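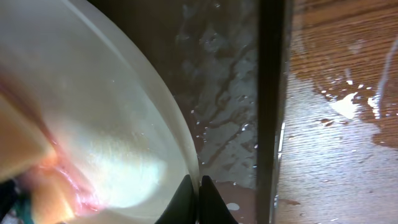

Filed under: Stories > Family & Home

The Good Coat

November 18, 2021

Print this story | E-mail to a friend

The coat came in a box from Wasilewska, the shop on the hill in Wellside where the window has one garment in it and no price. Tharushi's mother had sent it. It was cream. It was wool. It had a velvet collar and covered buttons, and it was meant for a boy of four.

"Cream," said Tanvir.

"I can see what colour it is."

"I'm only saying it out loud in case it helps."

The boy it was meant for was under the kitchen table at the time, eating a banana in his pants. He was called Rafi and he'd ruined, since the summer, one pair of good trousers, a waistcoat, and a bow tie that had gone into the pond at Clinodwood and been brought back by somebody's dog. He bore these garments no ill will. He liked clothes. He liked them the way a river likes a bank.

Tharushi turned the collar over and read the label, which said the coat should be cleaned by a specialist and not otherwise. Then she found the card. Her mother's cards were always short. So looking forward to seeing him in it on Sunday, it said.

"It's Thursday," said Tanvir.

"We keep it in the box. He gets dressed last. He gets dressed in the car, if need be. He goes in, she sees him, we take the photograph, we take it off him."

"And lunch?"

"He can have lunch in a jumper."

"And the bit between the car and the door?"

Tharushi thought about the bit between the car and the door. Her mother had a gravel drive with a dip in it, and for most of the year the dip was a puddle.

"You'll carry him," she said.

On Friday she told her sister about it on the phone, and her sister laughed for so long that Tharushi put her down on the worktop and got on with the potatoes. On Saturday she looked up what such a coat cost. There was one very like it on a website, by a firm called Lukasberg, for 637 pounds, and she shut the laptop and went and stood in the garden. When she came back in she moved the box from the bottom of the wardrobe to the top of it.

"Did you look it up?" said Tanvir.

"No."

"I did. I found one for 658."

"That must have been with postage," said Tharushi.

Sunday was dry, which felt like a trick. They got Rafi up at seven and gave him plain toast and water. He asked for jam and was told there wasn't any, and he looked at the jam, and then at his parents, and you could see him making a note. He was washed twice. He was put in vest, shirt, tights and shorts, and a large old shirt of Tanvir's went over the lot, back to front, with the sleeves rolled up until they looked like lifebelts.

"I'm a doctor," said Rafi.

"You're a very clean doctor," said his father.

The journey took 31 minutes and Tharushi sat in the back with the box on her knees. She'd brought wet wipes, a towel, spare tights and a carrier bag. Rafi sang. At the roundabout he asked what was in the box, and she said it was a present from Grandma, and he asked if it was a digger.

"It's a coat."

He thought about this as far as the church. "Has it got a digger on it?"

"It's got a velvet collar."

"Oh dear," said Rafi kindly.

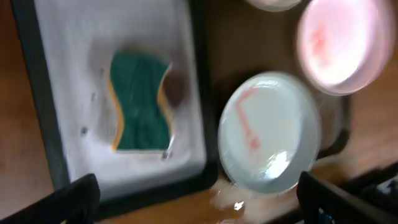 Green side up.

They did it in the road, two doors down, so as not to be seen from the front room. Off came the doctor's shirt. On went the coat, one arm, then the other, with Tharushi kneeling on the pavement to do up the buttons and Tanvir keeping watch for dogs. It fitted. It more than fitted. Rafi stood there with his chin up over the velvet like a small retired general, and both of them went a bit quiet.

"Well, blast," said Tanvir. "He looks lovely."

He picked the boy up under the arms and carried him out in front, stiffly, the way you'd carry a tray of drinks through a crowd. Past the hedge. Up the drive. Round the dip, which was full. Tharushi came behind with the towel over her shoulder like a boxer's second, and she rang the bell with her elbow.

Her mother opened the door. She was wearing her apron, and she'd been making beetroot soup, and she'd been making it with some energy. It was up to her elbows. It was on her glasses.

"There he is!" she cried. "There's my handsome boy!"

Tanvir, to his credit, took a step back. But there was a puddle behind him, and he'd spent a whole week thinking about that puddle, and he stopped. That was all she needed. She took Rafi clean out of his hands and hugged him for what Tharushi later put at a full minute, swaying a little, patting his back with one palm and then the other.

When she set him down there were two hands on the back of the coat. They were very good hands. You could make out the rings.

Rafi twisted round as far as the collar would let him, trying to see.

"Was that me?" he asked.

"No," said Tharushi. "No, darling. It wasn't."

He beamed at her. It was, as far as she knew, the first time.

"Never mind," said her mother, wiping her glasses on the apron and making them worse. "It'll sponge out. Come in, come in, you're letting the heat go. Why's he got no jam on him? Haven't you fed the child?"

They took the photograph from the front. It's on the piano now, in a silver frame, and people always ask where the coat came from. The next size up arrived in January. It was white.

Contact us | © 2021 All stories remain the property of their authors | Back to top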